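Simulation club is back, and we have a kitchen

Hi all! Vira Shevchuk here with the August news from the simulation side of the Urside robotics club. We've moved into our third practice kitchen (all on the computer, so no dishes for anyone to wash), and I have been spending far too many evenings in it. A few views from the session we've been working through, two from the arms and two from the robot's own body:

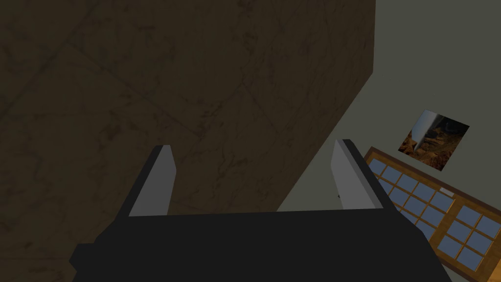
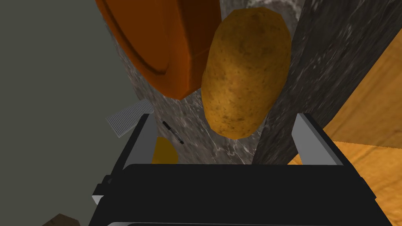
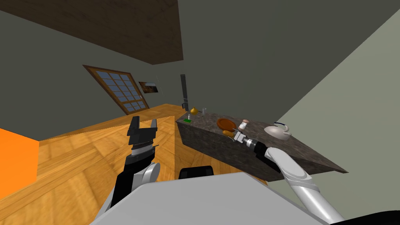
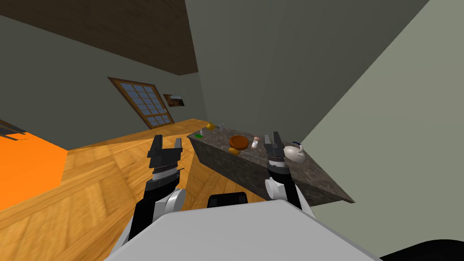

We have 13 students signed up this term, which is more than we have ever had, and they've split themselves into 2 teams, Raller and Wynne. Don't ask me about the names, I was out getting snacks when they voted. Raller is working on picking things up and Wynne is working on putting them down again, and each team is convinced the other one got the easy half!

The big goal right now is the Ikano Challenge. Every team gets 400 practice runs to share between its members, and then 30 scored runs on kitchens they haven't practiced in. A run counts if the right item ends up in the right place and everything else stays where it was. That second part is where we lose points. The arm will go for one thing and bump its neighbor on the way in, and then you hear a groan from the whole back row.

I'd love for us to slow down a little on the approach. Last term we were so keen to save time that we drove straight at everything, and our scores showed it. So for the next couple of weeks please stop the arm short of the item, check both the wrist view and the body view, and only then move in. Write down what you changed between runs too – one line is plenty. I got three notes last time that just said "fixed it," and I still don't know what was fixed.

Some housekeeping. The lab opens at 4 p.m. and we shut the machines down at 6:30, so please save your work before then (the shared folder, not the desktop!). If you're new and have never written a line of code, come anyway. Half of the Wynne team started that way, and we pair everyone up for the first month.

We also need one more decent mouse and a couple of headsets if anybody's family has some sitting in a drawer. Drop them at the front desk with my name on the bag. Parents are welcome to stop in at 6 and try driving the arm – it's harder than it looks, and the kids enjoy watching us find that out.

Vira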